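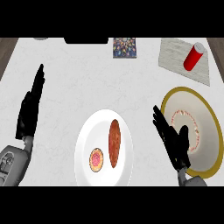

Figure 1. Simulated counter task, two arms with black fingered hands. Left hand closed and clear of the objects, right hand open at the bowl.

Unit 4: Simulating the bench before you wire it
Trasik two-arm build, shared workshop track
Handout to accompany the May session

4.1 Purpose

By this point in the course each group has two arms bolted to a frame at the Vuvanstead workshop, a power supply, and a bench computer. No group has permission to run both arms together. That permission depends on passing the simulated counter task in this unit. The task is small: move the bowl, leave the plate alone, and return both hands to a clear position.

The simulation is the same scene for every group. You supply the controller. The scene file is called Tamihana and is kept in the shared course folder. Do not edit the object positions in your copy. If you want a variant, save it under a new name and report results for it separately.

4.2 Reading the layout

The counter is a flat, pale surface. For planning, divide it into three zones.

Near zone. The white plate lies here, between the arms, with a pastry and a long brown food item on it. Both are on the right half of the plate. A low sweep of the right hand toward the left will pass over them, so the minimum crossing height has to be set from the tallest item on the plate and not from the rim.

Right zone. The yellow-rimmed bowl. Its near neighbor toward the back is a gray board with a red can lying on it. Treat the can as free to roll. The collision model includes it even when your planner does not.

Back zone. The patterned box and the flat black object. They are not used in this task, but they count as obstacles.

The wide clear area in front of the back row is the preferred space for transfers. Groups last term often planned the shortest path and ended up threading between the plate and the bowl. The longer path through the open area is easier to tune and fails less often.

4.3 Hand poses

Two poses matter here, and Figure 1 has one of each.

Closed blade (left hand). Fingers together and straight, palm turned sideways. The collision shape in this pose can be reduced to a single thin box, which cuts checking time. Use it whenever a hand is waiting or traveling without a load. Keep the box slightly larger than the hand — the finger joints on our build have play in them, and the simulated ones do not.

Open pre-grasp (right hand). Fingers spread, thumb apart, hand placed over the near side of the target. The blade box is no longer valid. Switch to the per-finger shapes before the fingers begin to open. Switching afterward is the most common error in submitted controllers and shows up as a contact reported one step late.

4.4 Grasping a rim

A bowl can be held from the rim or from underneath. Underneath requires clearance we do not have, so use the rim.

1. Bring the hand to the left side of the bowl in the blade pose.
2. Switch collision shapes, then open the fingers.
3. Lower until the thumb and fingers are on opposite sides of the rim.
4. Close at low force until contact is reported on both sides.
5. Hold for 12 control steps. If contact drops on either side, open and go back to step 3.
6. Lift straight up before any sideways motion.

Read the bowl's orientation from the simulator at the start of each run. Do not assume the rim is level. A tilted rim changes the approach angle of the wrist, and a fixed vertical approach will push the far side of the bowl toward the board.

4.5 Keeping the arms apart

Each arm has a home region on its own side of the plate. Only one arm may be outside its home region at a time. This is enforced with a simple token: the arm that holds it may cross, the other waits in the blade pose. It is slow and it wastes motion, but it is easy to check by reading the log.

The token must be released only after the hand is fully home. Releasing it when the wrist crosses the boundary leaves the fingers behind in shared space.

4.6 Test runs and pass mark

Run the controller 1,000 times with the supplied random seeds. The seeds vary friction and motor delay. Object positions stay fixed. A full set takes about 41 minutes on the bench computer, so start it before the discussion period.

A run fails if any of the following occurs:

plate or food displaced beyond tolerance
contact between the two arms
can, box or black object touched
bowl dropped or released above the counter
time limit exceeded

The Markcombe reference controller fails 69 runs. Your controller passes if it does no worse. Report arm-to-arm contacts on their own line, as any number above zero blocks the move to hardware regardless of the total.

4.7 Transfer to the built arms

Simulated contact is cleaner than what our fingertip pads report. Before the first powered run, lower the joint speed limit, repeat the zero-offset check from Unit 3, and confirm that the stop switch cuts power to both arms. Use the plastic practice bowl from the parts shelf and leave the rest of the bench clear.

Bring to the next session: the run log, the controller source, and one page on your three most frequent failures, with seed numbers. Unit 5 covers handing an object from one arm to the other and uses the same token scheme with one change to the release rule.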